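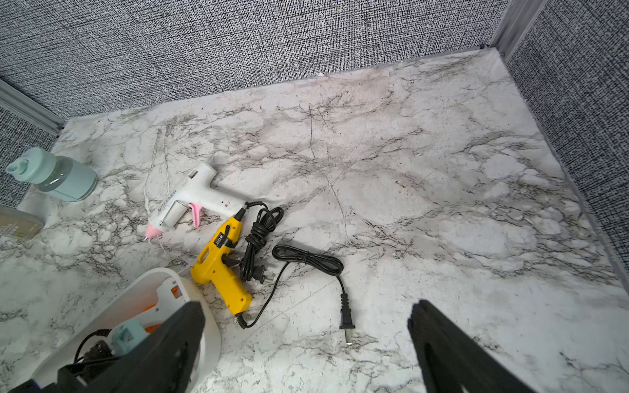
Hands First, Code Later

At Flukumitz, a small workshop in Plollgate, the robots do not learn from written programs. They learn from people. An operator sits at a desk with two handles, and each arm follows the movement of one hand. When the operator closes the fingers, the gripper closes too.

The task this April is tidying: glue guns, power tools and their cords must go into a white bin. It sounds easy, but cords are difficult for a robot. They bend, they catch on other things, and they never lie the same way twice.

The team wants 900 good demonstrations and has kept 494 until now. Every operator works for 13 minutes and then takes a rest - after this the hands become lazy, and the robot will copy lazy hands also. 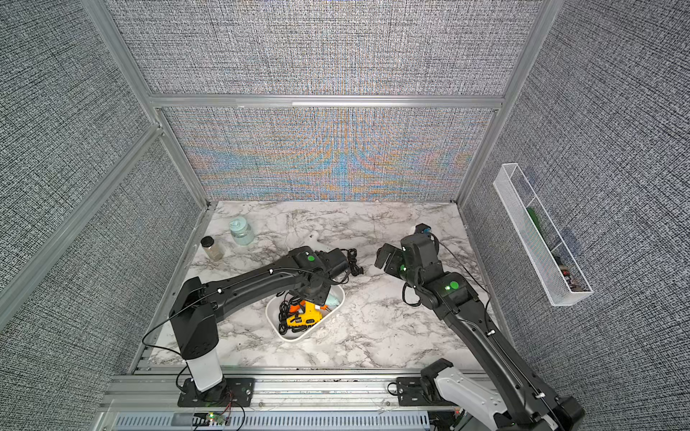
The two arms at work over the marble-pattern table at Flukumitz.

The software, called Gashi, comes from the company Gruria. It needs 300 demonstrations before the first test without a person. I tried the handles myself in the afternoon. My first glue gun took me longer than I want to write in this magazine.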